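The Open Day at Kirik

The bus from Uklow let her off at the wrong gate, so by the time she found the right building the first talk was over and the pastries were gone. A girl at a folding desk gave her a sticker with the number 171 on it and told her to keep it on for insurance.

She had come for the town paper. The editor wanted 600 words by evening, 700 if it was good, and he had already written the headline, something about helping hands. She had covered the last three things Kirik was going to do for the valley. One of them was a parking lot now.

The man from Zundau met the group in the corridor. He had a soft gray sweater and a way of lowering his voice before a number. The company had been at Kirik since last September, he said, and in that time the hands had learned more than he could fit into a morning. He used the word learned four times between the door and the stairs. She made little marks in her notebook.

"Learned from whom?" she asked.

"From us. From people doing ordinary things."

"Are they paid?"

He said that was a great question and opened the door.

It was a plain room with a black cloth hung across the back and a wooden table in front of it. She had expected something taller. All her life robots had been tall, in films at least, and they had faces, or a place where a face would go. What they had here was fingers, orange ones, with ridged black pads, and a breakfast to practice on. Toast, a teapot, one of those little milk drinks children have. The visitors bunched up along the wall and stopped talking, the way people do in church or at a magic show.

"You move it, it watches, and later it moves by itself," said the man from Zundau.

"How much later?"

He laughed as if she had been joking. A boy near the front asked if it could do the dishes. The man said it was a matter of data. The boy's father nodded hard at this, and she could see him taking it home with him, a matter of data, to use on someone.

The view from the tool was up on the big screen, round and bent like something seen through a peephole. 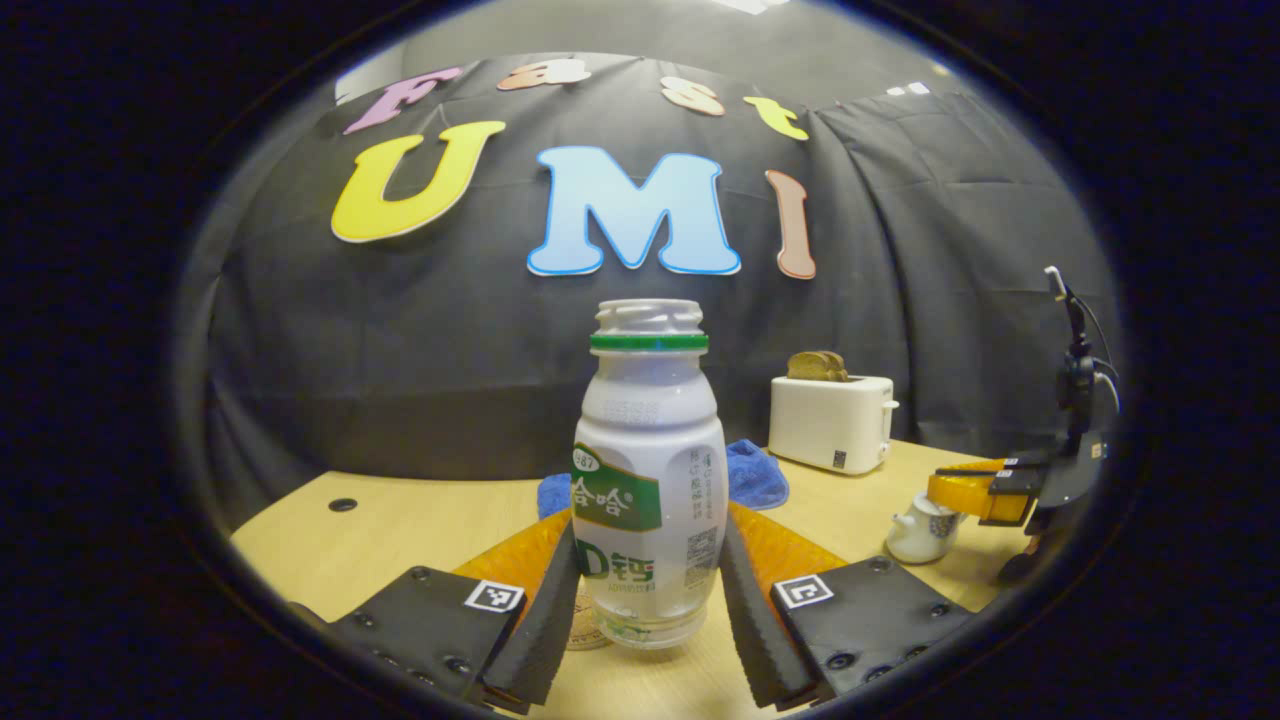 Tjoa wanted to know what happened when the bottle was full. It was asked from the back, in a flat voice, and then asked again a bit louder, since a bottle with milk in it weighed more and slopped about, and any grandmother with bad wrists could tell you the full one was the one you needed help with.

The man from Zundau said they would get there.

"When, though?" Tjoa said. "My mother is eighty-one. I'm not being rude. I'd buy it today."

That got a laugh, a kind one, and the man used it to move everybody on to the question of partners. There was a slide about partners. She stayed by the door and looked at the table for a while longer. She had a brother who had worked the bottling line in Uklow until it closed, and he could take two in each hand without looking, talking the whole time, mostly about fishing. He had never once called it data. She wondered what they would have given him for it, an afternoon of his hands going back and forth. A sticker, probably.

At the end they let visitors try the tool. The line was long, and each person got 10 seconds. When it was her turn she put her fingers where she was told and squeezed, and the orange ones came together on nothing. It was lighter than she had thought it would be. She did it again. It was a good feeling, she had to admit - clean and a little silly, like the tongs at her aunt's house that she used to snap at the cat.

"You see?" said the man from Zundau.

"I see that I can do it," she said.

He wrote something down then, and it bothered her all the way back to the gate that she hadn't asked what it was.

She sat on the wall and waited for the bus. The editor called to ask if it was good. She said he could have his 600. He asked if the robots were friendly, and she said they hadn't been introduced, and he said fine, put that in.

The sticker had left glue on her coat. She was still picking at it when they reached the bridge.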